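### 4.2 Setup and care of the hand-held gripper

All recordings in this study were made with hand-held grippers of one type. Each has two mirrored linkage arms, and each arm ends in a blue textured finger pad. The camera is fixed to the body of the tool and looks out between the arms, so both pads stay in view while the operator works (Figure 3). We treated the tool as a small cell of its own and kept one service log per unit.

Before a session the operator opened and closed the fingers 12 times with nothing between them and checked that the pads met along their full length. If one pad led the other, the pivots were loosened, squared against a flat plate and tightened again. The procedure was written by Eduard Polák for the Himden trials and was used here with one change – the check was repeated after every move to a new room.

Pads were wiped with a damp, lint-free cloth between tasks. Blankets and other soft covers shed fibers that settle on the pads and the linkage, and small smooth items such as beads slip more easily once the texture fills up. The arms were brushed at the end of the day. Dust on the outer bars was left alone during a session, but any buildup at a pivot was cleared at once.

A pair of pads was replaced after 355 grasps, or sooner if an edge had lifted. Over the whole study we logged 265 sessions, and nearly 92 percent of them needed no repair beyond wiping. Most of the other entries concern a loose pivot. Two concern a cable pulled at its connector, and after the second we began to tape a slack loop to the operator's sleeve.

Lighting was not controlled. Lamps already in a room were left where they stood, including those that shone toward the camera – exposure was locked only after the operator had taken up the working position.

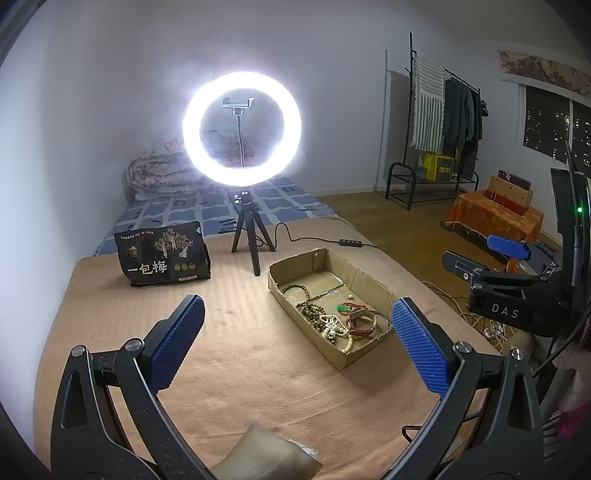 *Page last changed: December 14, 2018*

**Figure 3.** View from the camera on the gripper, with both finger pads near a shallow cardboard box of beaded bracelets and strings. Pale specks of dust show on the left arm. A second gripper, marked "DAS", is at the right with its green indicator lit.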